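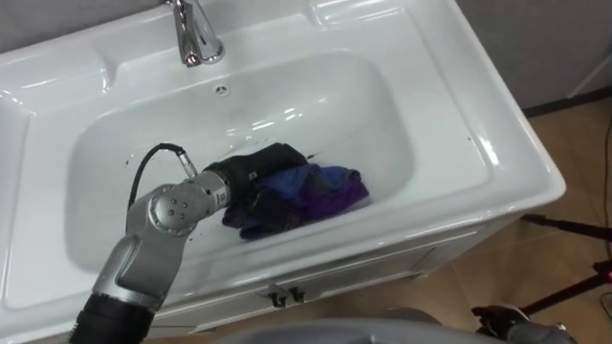

How do you get a robot arm to stop re-planning every time a piece of cloth changes shape?

Let it commit. Ours now picks a grasp, locks it in, and only goes back to the planner if the wrist force reading leaves the band we expected. Everything in between is a small, dumb, fast controller, and I love it so much.

Long thread about laundry software, sorry in advance to my non-robot friends 🧵

So the old stack (we called it Berge) asked perception for a fresh cloth mask, rebuilt the whole plan from it, then moved a tiny bit. Then did that again. And again! Cloth never holds still, so the mask never matched the last one, so the arm just sort of hovered and dithered over the sink.

The new one is Clundance. Two layers. The slow layer looks at the pile and proposes grasps. The fast layer runs at 300 Hz and knows nothing about clothes at all. It gets a target, a stiffness and a force band. That's its whole world.

Sinks are a mean place to do this, by the way. Glossy white ceramic throws bright streaks right where you want clean edges, and black fabric under a black gripper is basically one blob to a segmentation model. We used to lose the fingertips all the time.

Teodoro Gallardo fixed that one and I'm still grinning. He stopped asking the network where the gripper is. We already know where it is, we have joint angles! Render the arm from the kinematics, subtract it from the mask, whatever dark stuff is left is garment. It took him an afternoon.

Numbers, for those who like numbers. Same basin, same mixed pile, 143 attempts per version. Berge got a holdable first grasp on 70 of them. I'll post Clundance when the full set is done, because I got burned in April by tweeting early 😅

Biggest surprise for me was the cable. A wrist cable that loops over the workspace needs to be in your collision model, even as a fat ugly capsule. Without it the planner kept finding these gorgeous short paths that would have hooked the faucet.

Also, log your rejected grasps!! We only kept the chosen one for ages. Once I started dumping every candidate with its score, I found a sign error in the overhang term within ten minutes. It had been rewarding fabric hanging off the front of the pile.

Replay tool is called Utudari. It scrubs camera, joint states and planner candidates on one timeline, and you can rerun the scoring with new weights on an old log. Still crashes if the log has a gap in it. I know. It's on my list.

Next up is separating two garments that are tangled together, where picking one drags the other along. Right now we guess from color, which works great on blue and purple next to black and falls apart on a load of dark socks.

If you've done anything with tactile slip signals on damp fabric, please come talk to me, my replies are open and I have so many questions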